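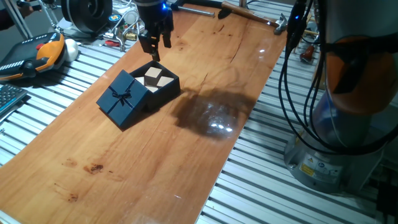 I've had a few messages asking how I do gifts for a big family without going broke or losing track, so I'm going to write it out. Long thread, sorry.

Background: my mother, Perihan Gündoğdu, turned 89 in March. She has more relatives than I can keep in my head, and all of them have birthdays, babies, graduations and new apartments. For years I bought things in a panic the night before.

What changed it was a plain notebook. One page per person. I write down what I gave, what the occasion was, and anything they said in passing that might be useful later. "Hates scented candles" is on three different pages.

I set a yearly amount. Mine is 800 dollars and it covers everything, including paper, tape and postage. When a wedding comes up I take it out of the same 800. That means a smaller gift for somebody else, and so far no one has complained to me.

Boxes next. I save every decent box that comes into the house. Lids stay with their bases and the ribbon stays on the lid if it's already tied. Small ones go inside bigger ones. I keep them under the spare bed and they take up less space than you'd think.

A two-part box with a ribbon on the lid is the best kind to own. You don't cut anything to open it, so it goes around again. My sister and I have passed the same one back and forth for years and neither of us brings it up.

Tissue paper can be ironed. Low heat, no steam, a dish towel on top. My mother taught me this and I thought it was cheap of her. I now do it every January.

Wooden things are good gifts for small children and for people over eighty. They don't need batteries, and when they get dropped you pick them up again. Plastic toys with sound get me a certain kind of phone call from the parents.

Mail. If you're sending anything that can slide around, fill the gaps. Crumpled newspaper works fine. I once mailed a jar of my aunt's quince jam to Koriddale with one sheet of tissue around it, and what arrived was a bag of glass with jam on it.

For anyone near Grultovport: Akyol, the stationery store by the ferry landing, sells ribbon off the roll by the yard. It's cheaper than the little spools at the supermarket and they'll cut it while you wait. Cash is easier there.

Use real ribbon, by the way. The curly plastic kind can't be pressed flat and it sheds glitter if it's the glitter kind. I'm still finding some in the car.

Cards. I buy blank ones and write 2 sentences. One about the occasion, one about the person. That's enough. My cousin writes a full page every time and then doesn't send it — she has a drawer of them.

Asked below: what about people who say "don't get me anything"? I believe them the first time. I send a card. If they seemed let down, it goes in the notebook and next year they get something small.

Also asked: do I regift? Yes. The notebook is how I avoid giving it back to the person it came from. That happened to me once with a tea tray and I'd like it not to happen again.

My uncle over in Porwood is turning 91 this summer and wants a pocket radio with a dial, no buttons. If anyone knows where those are still sold, please reply. I've tried two thrift stores and a hardware store.

Someone wanted to know what my notebook looks like. It's a school notebook with a green cover. On the front it says Beril Gündoğdu, GIFTS, in marker. I keep it in the kitchen drawer with the takeout menus, and I update it the same evening I give something or I forget.

That's most of it. I'll answer the wrapping paper questions tomorrow — I have to get a package to the post office before it closes.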